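Apr 19, 2022

Notebook, bench 2. Continuing the indigo vat work for the Terstead curtain order. Last entry was too short and I could not understand my own numbers, so today I write more.

Plan for the day: reduce the big vat again, dye the second set of swatches, compare with the January swatches in the binder.
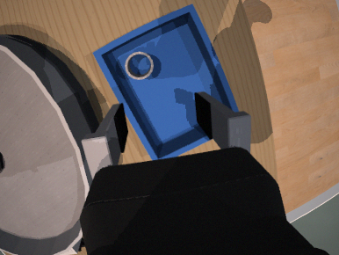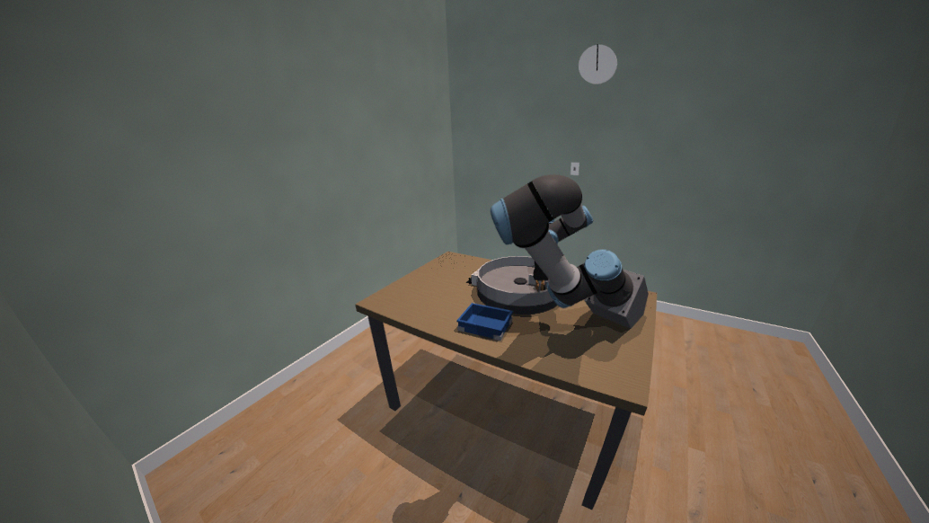 **Vat condition in the morning.** Surface dull, almost no bronze skin, the liquid more blue than green. So it took air during the weekend. The lid on this vat does not close well at the handle side, I wrote this already in January and it is still the same lid. Temperature was 20 when I came, too cold for the fructose to do something. I put the heating belt on and waited until 35 before I touched anything else.

**Feeding.** I gave fructose in two portions, with a slow stir after each, always in the same direction and without breaking the surface. Lime only a small spoon. Last time I gave too much lime and the sediment came up into the cloth, and we had gray spots on the linen which did not wash out. Please, if somebody feeds the vat when I am away, write the amount on the card. "A bit" is not an amount.

After the second stir the liquid turned to yellow-green under the skin and the flower came back, small but good color. Smell is normal.

**Swatches.** Cloth is the Ellameck linen, the heavier one. I weighed the bundle dry: 400 g. After scouring and drying again: 378 g. This is more loss than I expected. Either there is a lot of size in this linen, or the bundle was a little damp at the first weighing. The second is possible, it was on the shelf near the sink. To repeat with a bundle from the upper shelf.

Dips:

- A – one dip, short
- B – three short dips, airing between
- C – five short dips, airing between
- D – one long dip, as Yordanov asks in their sheet

D is uneven. There is a pale line where the fold was, and the edges are darker than the middle. I don't think the long dip is good for this weight of cloth, whatever the sheet says. Their sheet is written for a thin cotton, I believe, and we took it over without asking.

B and C are both level. C has the depth that the customer wants, or very near to it when I hold it against the binder by the window. Under the ceiling lamps it looks more red, but everything looks more red under these lamps. I should not judge color after five o'clock.

**Rubbing.** Dry rub on C with white cotton: small mark. Wet rub: clear blue mark, too much for curtains. I did not rinse long enough, maybe, and no vinegar bath yet. To do tomorrow on one half of C and leave the other half, so that we can compare.

**Things I did wrong today**

- Forgot to wet out swatch A before dipping. It has small pale dots and I will not use it in the comparison. Make new A.
- Labels: the pencil on the cotton tape is not readable after the vat. The knots are better. One knot = A, two knots = B and so on. I cut the knots in all the tapes now, they are in the jar with the clips.
- Took the pH before the stir and not after. The number is not worth writing.

**Open questions**

Is the Firnura pigment from the new bag the same strength as the old bag? I used the old bag to the end in January, and this vat is from the new one. It feels weaker to me, five dips for a color that we had before with four. But the vat was also cold and tired, so I can't say it from today only. A small test with two jars, same weight of pigment, same water, same day, would answer it.

Also the lid. I can glue a strip of foam under the handle side as a temporary thing, but it needs a new one.

**Tomorrow:** check temperature first, then skin, then pH (after stir!). Vinegar bath on half of C. New A, well wetted. Scour second bundle. Belt is left on low over night – don't unplug it, it is the gray cable.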